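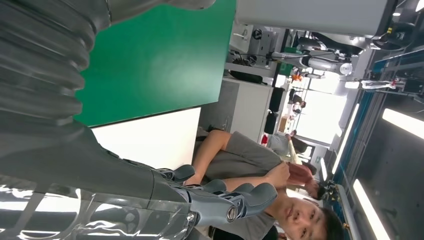 A young man in a gray T-shirt, with a green panel nearby. Photo: Liltmont

Liltmont Opens Applications for Evening Classes

IVITZ, July 2019 - Liltmont is taking applications for its evening program in bookkeeping, drafting and business writing. The program has 60 places. Classes meet at the Manadness building and run for 9 weeks.

Over 896 people have finished a Liltmont course, and many had full-time jobs while they studied. "We kept the late start time - people asked us to," said program director Valentina Barrientos.

Tuition is unchanged from April. Forms are available at the front desk.

Press contact: Stamatia Tsakiris, Liltmont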